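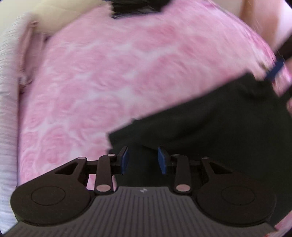 Fig. 3 – Le tissu noir sur le plaid rose et blanc, un coin soulevé.

3. Plier une pièce de tissu sur le plaid de protection

Le plaid Prika est livré avec la table de pliage Dosmont. Il sert de surface douce pour les tissus sombres et lisses, qui glissent trop facilement sur le plateau nu. Avant de commencer, veuillez lire la section 2 (montage des pieds).

1. Étendez le plaid, le côté à poils vers le haut. Le motif de roses n'a pas de sens particulier, vous pouvez le poser comme vous préférez.
2. Lissez le plaid avec le plat de la main, du centre vers les bords.
3. Déposez le tissu sur le plaid. Laissez une bande de plaid visible le long du grand bord, elle vous servira de repère.
4. Prenez un coin du tissu et soulevez-le doucement (voir fig. 3). Le tissu forme alors quelques plis légers, ceci est normal.
5. Secouez ce coin une fois et reposez-le à plat. Faites la même chose avec le coin voisin.
6. Ramenez le grand bord sur le bord opposé. Les deux bords doivent se toucher sur toute la longueur.
7. Pliez encore deux fois dans l'autre sens et rangez la pièce dans la housse.

Remarque : pour une pièce de plus de 400 g, il est conseillé de travailler à deux personnes. Chacune tient un coin et les gestes se font en même temps.

Remarque : si un coin reste froissé après l'étape 5, ne tirez pas dessus. Reposez-le, attendez un moment, puis lissez vers l'extérieur.

ATTENTION
– Ne repassez jamais un tissu directement sur le plaid. Les poils peuvent fondre et se coller au tissu.
– Les tissus noirs attirent les peluches. Brossez le plaid avant la première utilisation, et lavez-le séparément à 30 °C.
– Retirez les épingles et les aiguilles avant de plier.

Entretien du plaid : voir section 5. Pour commander un deuxième plaid, indiquez la référence cousue sur l'étiquette.

Texte de la notice : Emília Ondrejka. Relecture : Sveva Rinaldi.

Partages : 2 | Commentaires : 3

© Dosmont, Gidholm – Contact – Mentions légales – Haut de page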